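Home Projects Guides Data Forum About

Teaching two arms to sort laundry: trimming your demonstrations

If your cloth-handling policy keeps dithering over the basket, try this before you collect anything new. It's a small trick we picked up on the Flindus project at Endcombe, and I love it because it costs you one afternoon and no extra hardware!

We began with 308 demonstrations of lifting garments from a basket. Plenty of them had long pauses in the middle, where the operator was deciding what to grab next. The policy learns those pauses beautifully — and then it sits there, thinking hard about a sock.

1. Plot joint speed for both arms against time, one line each.

2. Mark every stretch where both arms are nearly still for more than 20 frames. If one arm is moving, leave it alone (a steady holding arm is doing real work).

3. Cut each stretch down to eight frames. Don't cut to zero, or you get a jump the controller will try to follow.

4. Never trim within 40 frames of a gripper opening or closing. Cloth swings and settles there, and the policy needs to see it.

5. Retrain from scratch with the same settings as before, so you can compare the two fairly.

Our trimmed policy hesitated far less, and about a third of the failed second grasps went away. The handover moments are the ones to watch, with both grippers pinching one garment over the basket and the cloth hanging in folds. 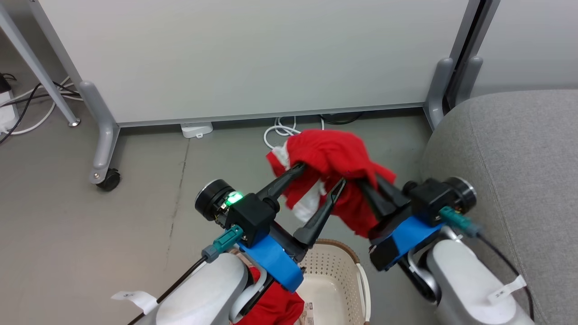
Sânziana Iordache: Does step 2 still work if the operator is slow all the way through? Our Ponutcombe set has hardly any clean pauses, just very gentle movement, and I ended up setting the speed threshold per operator. It helped with towels, less with shirts.

Per operator is a lovely idea, and I'm going to try it on the Yu recordings next.

14 comments 37 shares

Related
Picking a grasp point on folded cloth
Syncing two wrist cameras
How we label failed grasps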